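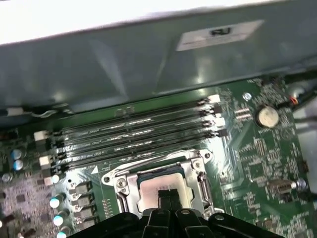
4 min read

4.2 Stale-height fault during module handling

Of 269 logged trials on the Toroveo cell, 5 ended in a protective stop above the processor socket. In each, the planner kept the height offset from the previous tower, and the fingers went lower than commanded clearance allowed.

Figure 3. Gripper over an open tower, fixture plate at left.

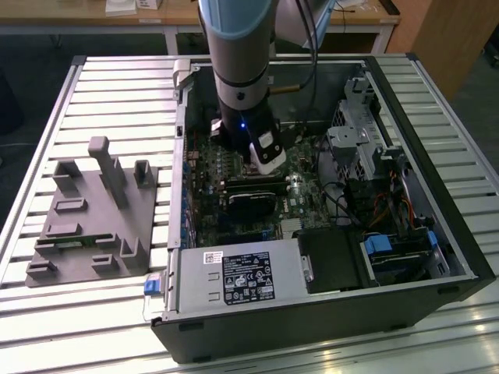 Vol. 7, Issue 2, p. 1072

The wrist camera did not catch the error. Its depth estimate degrades over bare metal such as the retention frame, and the check was skipped when confidence fell below threshold. Gowda's force limit was the only guard left, and it trips after contact.

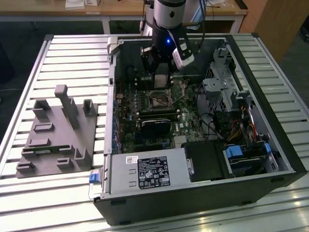
We therefore made the check mandatory. A missing estimate now halts the arm within 700 ms, and the offset is cleared whenever a tower is changed.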